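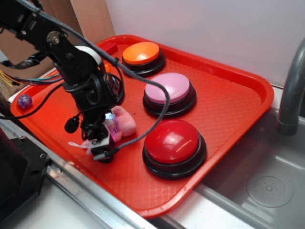

**Progress report to the Pradent fund, January**
Fimum assistive play project, Ilcombe workshop
Prepared by Lorraine Dawber

We've had a really good month, with one fault that stopped work for 5 days and taught us more than the rest of the month put together. I'd like to give the fault most of the space.

First, the running totals. The arm has now made 1,898 pick-and-place attempts since the grant began, 345 of them this month, all with soft toys on the red button tray. The aim is still the one in our application: a child presses a big button and the arm fetches the toy that goes with it.

**The fault**

On attempt 722 of the long run the gripper closed on a plush toy and would not let go. The open command was sent and logged, but the fingers stayed shut and the wrist carried on to its next position with the toy still held. It pulled the toy across a button on the way, which the software took as a fresh press, so a second fetch was queued on top of the first. I hit the stop and the arm held where it was. No one was hurt and nothing was broken. 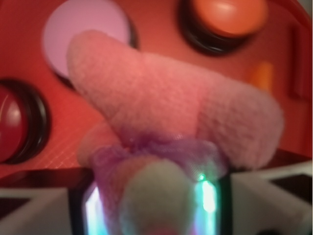 We traced it to two separate things. Soft, frilly toys let the fingers close further than a firm one does, and past a certain point the finger motor was tripping its own overload limit and ignoring commands until it was reset. Our program never checked. It assumed that "open" meant open and moved on.

**What we've changed**

- The arm reads the finger position after every open command and stops if it hasn't changed.
- Closing force is capped for plush toys.
- Button presses are ignored while the arm is moving.
- An overload trip now sounds a buzzer, which is wonderfully annoying.

I've forced the trip on purpose on the bench and the arm stopped every time, so I'm delighted with that part! The force cap still needs work: heavier toys sometimes slip.

**Still open**

The Ní Mhurchú safety review is booked and will look at the stop circuit as well as the new checks. Until we have their comments, no children will use the arm, and the first family session moves back to March. Spending is within budget. I'd like to move part of the travel money to a spare finger motor, and would be glad of your agreement by email.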